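Workshop > Arms and Grippers > Checklists

Start | Arms | Grippers | Cameras | Controllers | Notes | Contact

Gripper swap walkaround, with my comments (Badell fingers vs. Maltine fingers)

I print this one out and scribble on it, so forgive the rambling!
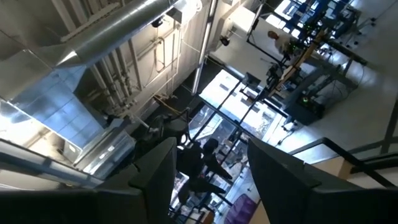 Swapping fingers on an arm is one of those jobs I used to think took ten minutes, and then we started comparing the Badell set against the Maltine set at Romside and I ended up with a checklist longer than my arm (sorry). Every item on it got there because I or Konrad skipped it once. The wrist camera is where I start now, because it's the cheapest look you'll ever get at how the fingers sit. You want both of them coming in from the bottom corners, tips angled toward the middle, with a gap you can see through. From up high like this you also get the ductwork, the railing and a good stretch of the floor, including somebody near the long workbench, and that's my cue for item 3, so keep it in your head.

BEFORE POWER

1. Finger screws torqued and paint-marked. OK.
Comment: Badell screws take the little hex key, Maltine screws take the one everybody loses. I taped a spare inside the lid of the finger case.

2. Fingers matched left and right. OK.
Comment: They look identical until you close them on a shim. Check the stamp on the back, don't trust the drawer.

3. Floor checked for people, out loud. OK, after a wait.
Comment: Shout, wait for an answer, then look again. With the arm up high a dropped part goes a long way, and I don't care how good your grip force numbers are. No part goes in the fingers until whoever is down there has answered you.

4. Tether on the tool flange. OK.
Comment: New item! Hubert Fankhauser asked for it after a finger pad came off in October. Just the pad, it weighs nothing, but he was right.

5. Cable loop at the wrist. REDO.
Comment: Too tight at full roll. I gave it another hand's width and tied it again. The Figueiredo controller won't warn you about this, it just drops the camera connection and lets you work out why.

POWER ON, SLOW MODE

6. Enable switch lets go when you let go. OK.
Comment: Try it half pressed, fully pressed and squeezed in a panic. All three.

7. Payload setting changed for the new fingers. OK on the second try.
Comment: I had the old value in. Maltine fingers are 135 grams heavier per pair than the Badell ones and the arm sags a hair if you forget. You can feel it in hand guiding before you can see it.

8. Open and close 26 times, no part. OK.
Comment: Why 26? Leszek Domański wrote it on the first version and I never had the heart to round it off. Listen for clicking around the middle of the stroke. The Badell set clicked a bit when it was new and then quit.

9. Camera view compared with the saved one. OK.
Comment: Flip back and forth between the two on the screen. If a fingertip jumps, it isn't seated. Watch out for shiny stuff in the background too, because the auto exposure loves it, and the fingers go so dark you can't find their edges. I lock exposure on the fingers first and then compare.

10. Other arms parked, and their operators told. OK.
Comment: Tell them, don't just check the light on the cart.

WITH A PART

11. Grip test on the aluminum block, 100 cycles at bench height. Badell OK, Maltine OK with a note.
Comment: Maltine let the block creep down a little toward the end. Wiping the pads fixed it, so I'm calling it dust for now, but I want a second run before I believe myself.

12. Power cut while holding. OK for both.
Comment: Block stays put. Do this one over the foam, please.

13. Long run, nearly 600 cycles. Badell only so far.
Comment: Maltine's turn is next, as soon as I get the arm back for an afternoon. My gut says Badell for small parts and Maltine for anything with a curve to it, but my gut also said ten minutes for a finger swap.

Signed off for slow mode only. Full speed waits for item 13 on both sets.

Comments (3)

Lachlan Ellery
Do you redo the payload number when you only change pads? We never have and now I'm nervous.

Kacper Kalinowski
Lachlan, we do it for the thick pads and skip it for the thin ones. On item 9, try a strip of matte tape across the fingertips. Makes the edges way easier to pick out and it peels off clean.

Konrad Bielecka
The spare hex key is gone from the lid again. It wasn't me this time.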